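Girkine Drive Cell - Set-up Guide
Section 6: Fixture, tower and first drive moves

Before you start

Finish Section 5 first. The arm must be bolted down, the gripper fitted and the payload entered on the pendant. You will also need the printed fixture plate, a desktop tower with its side panel off, and a 3.5-inch drive in its carrier. Use a drive with nothing on it that you want to keep.

The steps were written for the cell at the Stikatthorpe workshop. If your table or tower is different, the order stays the same but all the taught points will be yours.

CAUTION: Unplug the tower from the mains and hold its power button in for 12 seconds before you take the side panel off. Do not plug it in again at any point in this section.

6.1 Placing the tower

1. Lay the tower on its side with the open side facing up.
2. Line up one long edge of the case with a groove in the table. Do this by eye first, then check with a steel rule.
3. Push loose cables away from the drive bays. A cable left across the rails will catch on the carrier and pull the case out of line.
4. Mark the corners of the case on the table with tape. 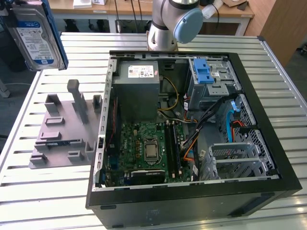

5. Press down on each corner of the case in turn. If it rocks, pack the low corner with card until it stops.

Note: Check the tape marks at the start of every session. A case that has moved by 2 mm is enough to make the carrier jam on the way in.

6.2 Placing the fixture

1. Put the fixture plate on the table beside the tower, on the side away from the drive bays.
2. Leave enough space between plate and case to get your hand in flat.
3. Fix the plate to the table grooves with T-nuts. Tighten by hand only - the printed plastic cracks if you use a driver.
4. Stand the drive in its holder and let go. It should stay upright without help. If it leans, trim the inside of the slot with a file and try again.
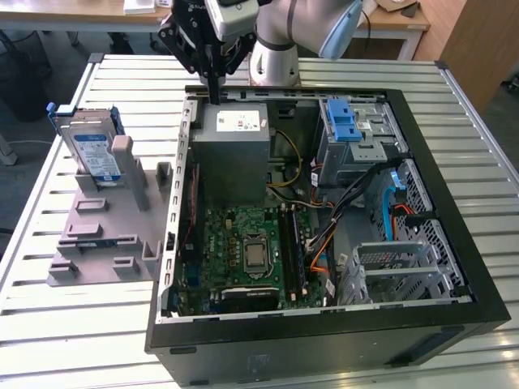 Drive standing in the fixture, gripper at the top edge of the case.

5. Jog the arm slowly over the plate and the case at travel height. Nothing should come within a hand's width of the tall post.

6.3 Setting the fixture frame

The robot needs to know where the plate is. Use the three-point method on the pendant and save the result as SANDAR_FIX. 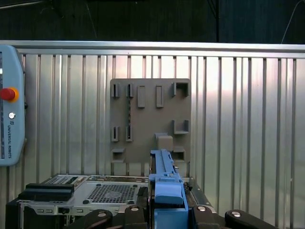 Keep the pendant within reach while you teach the points. Ours stands at the edge of the table with the red stop button clear of everything, and you should be able to hit yours without leaning across the arm. Take the first point at one of the rounded upper corners of the plate, the second along the same edge and the third further down the board. Because the corners are rounded, touch off where the straight edge begins and not on the curve. Approach each point at the lowest speed setting.

When all three points are saved, move the arm away and bring it back to the first point using the new frame. If it misses, delete the frame and start 6.3 again. Do not try to correct a single point.

6.4 Teaching the pick and place

1. Load the program SARKAR_MOVE and set the speed slider to its lowest mark.
2. Open the gripper and bring it straight down over the drive.
3. Close the gripper on the drive and save this as PICK.
4. Raise the arm until the drive is clear of the post, then save LIFT.
5. Move across to the drive bays at the same height and save OVER_BAY.

CAUTION: Keep hands out of the case while the arm is moving. The gap between carrier and cage closes quickly, even at low speed.

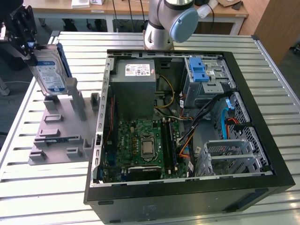
6. Lower the drive towards the bay in small jogs. Stop as soon as you feel or hear contact, back off a little and save PLACE.
7. Run the whole program once with the gripper empty, then once with the drive.

If the arm stops with a force fault at PLACE, Houshang Ghorbani's advice is to check the tape marks before touching the program. Homa Kazemi keeps the current version of the plate drawing, with wider slots for thicker carriers. Ask her for it before you print a second plate, as the older file is still in the shared folder.

Save the program under a new name with your initials at the end. Carry on to Section 7 for the return move.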